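Gripper comparison, bench meeting — minutes
2022-04-22, Arnport, small lab

Present: Davina Rutherford (chair), Evander Yule (notes), two from the Festum side on the phone, joined late
Apologies: none recieved

1. Last minutes
Approved. Typo in the jaw spec fixed by Davina.

2. Gripper trial, where we are
Gunn jaws on both arms all week. 181 attempts logged so far out of the set. Plenonance jaws arrived, still in the bag, not fitted. Davina wants both sets run on the same task list before anyone gives an opinion — Evander said he already has one. Not minuted.

Long talk about whether to swap one arm first or both together. One side at a time gives a left/right comparison but the two arms don't behave alike anyway (left has more play at the wrist). Agreed: both together, 100 attempts on each task, then swap back and do 30 as a check.

3. Two-arm tasks
Stand and board task is the hard one. Grippers have to come in low on both sides of the clamp and there isn't much room between them. Evander's log has most of the misses down to approach angle, few down to the jaws. Festum asked if the clamp could go lower. Davina: no, leave the stand set as it is until the Plenonance run is finished or numbers are useless.
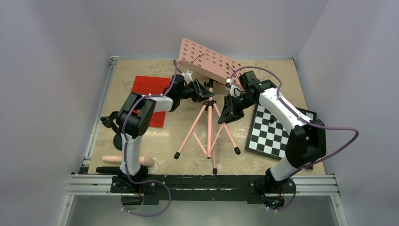
Cable slack came up again. Purple cables swing wide at the elbows and drop below the mounting bar, Evander worried about a snag on fast moves. Options were clips on the links or shorter cables. Clips first, cheap. Festum prefer shorter cables, will send a price. Check reach at full stretch after the clips go on, both arms.

4. Cameras
Wrist mounts OK, no change. Calibration drifted between runs, error code 1413 in the log twice, no one knows what it means yet. Evander to ask Gunn. Checkerboard stays on the right side for now — Festum wanted it in the middle, can't with the stand there. Recalibrate at the start of every session, write it in the log even if nothing moved.

5. Controller
Old controller vs new build. New one smoother on slow moves, lag on the right arm when both start togehter. Not sure if thats the controller or the network. Keep the old one for the gripper runs, try the new one seperately after. Don't mix the two in one log file please.

6. Actions
Evander — fit Plenonance jaws, both arms
Evander — clips on cables, then reach check
Evander — email Gunn re 1413
Davina — task list, final version, to everybody
Festum — price for short cables

7. AOB
Report due September, Davina to draft the outline. Spare jaw pads running low, order more.

Closed early, room needed. Next meeting when the first 100 are in.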